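Counting the Listening

The summary of the listening sessions reached parishes in January, 25 pages with a cover letter, and I have now read it twice. The first time I came away mildly encouraged. The second time I read it with a pencil, and the encouragement wore off somewhere near page eight.

Readers will remember the setup. Every parish in the diocese was asked to hold at least one evening session on the future of parish life, meaning mergers, Mass times, the priest shortage, lay leadership, money. People could come in person or fill out a form. According to the cover letter, 1,236 people attended a session and 3,627 written comments were received. Those are respectable numbers for a diocese where a lot of pastors can't get a dozen adults to a meeting about the boiler.

My trouble starts with what happened to the comments. They went to an outside firm called Movar, which sorted them under headings, and the headings are what we got back. "Belonging." "Accompaniment." "Hope for Renewed Leadership." Under each there are two or three paragraphs of prose so smooth you could skate on it, and a handful of unsigned quotations, none longer than a sentence. The raw comments are not attached. A footnote says they will be "retained for pastoral use," and I have read enough church documents to know that this can mean a locked drawer.

I sat through two of these sessions, one in my own parish and one across the river at the Dallel Street church, and neither of them sounded like this report. At Dallel Street a retired bus mechanic stood up and asked why the sale of the old convent had been announced from the pulpit after the papers were signed. He got applause, which is rare in a church basement. A woman behind him wanted to know whether the finance council had ever voted on it, and whether minutes existed. The facilitator wrote "transparency" on the easel pad and moved to the next table.

Now look for the convent in the report. I couldn't find it. "Transparency" is there, once, in a sentence saying that participants "expressed a desire to journey together in a spirit of transparency." I suppose that's one way to put it. The mechanic didn't express a desire to journey. He wanted to see a document.

Women fare about the same. In both rooms I was in, somebody raised women deacons within the first half hour, and in both rooms the talk got lively, with people on each side of it. The report says that "the gifts of women were frequently named." Named by whom, and to what end? A Catholic who opposes women deacons and a Catholic who has prayed for them since 1975 could both read that line and have no idea they had been heard, and the bishop who reads it has nothing to answer.

I called Wahyudi Tuhumury, who coordinated the sessions for the western deaneries and who was good enough to pick up the phone knowing what I write. He defended the process. Publishing comments in full would have exposed people, he said, especially in small towns where everyone can guess who wrote what, and some of the comments named priests in ways that belonged with the review board and nowhere else. "You'd be the first one to complain if we'd printed those," he told me. He has a point there and I'll give it to him.

But there is a lot of room between printing everything and printing mist. The names could be blacked out. The comments could be released by topic with a plain count beside each one, so that we'd know how many people wrote about the mergers and how many of those were against. I asked Tuhumury if such counts exist. He said Movar had produced tables, that the tables were "a working tool," and that he didn't know whether they would be shared. I asked who would know. He said he would get back to me, and as of this writing I am still waiting.
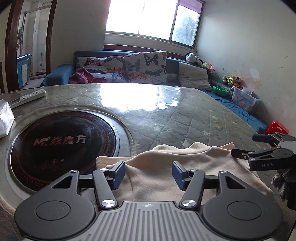 Photo: Clanness / file

There is a history to this, and older readers will have lived it. We had the parish renewal questionnaires, and the planning process that had a logo and its own hymn. Each time people came out on cold nights because they'd been asked, and they said what they thought, some of them close to tears. Each time a booklet came back. I still have three of the booklets. Put the new report next to them and you could swap whole paragraphs without anyone at the chancery noticing.

What would change my mind? Father Ong, who runs three rural parishes and puts more miles on his car than I do, gave his own people the notes from their session the next Sunday, photocopied, spelling mistakes and all. Beside each item he had written what he could do, what he couldn't do, and what he was passing up the line. Mass at the smallest church stays at eight. The question about the cemetery fund went to the diocese with his signature on it. He didn't hire anyone. I'm told there was some grumbling about the eight o'clock, but the people grumbling knew exactly what had been decided and who had decided it.

The cover letter promises that a "phase of implementation" will follow. It gives no dates, and it doesn't say who will be doing the implementing. Regional gatherings are mentioned, with details to come through the parish offices. When they do come, I'd suggest going, and bringing your question typed out, with a copy for yourself. Ask that it be read into the notes as written. And ask about the tables.

Letters on this subject are welcome at the usual address. Please keep them to one page, and say whether we may use your name.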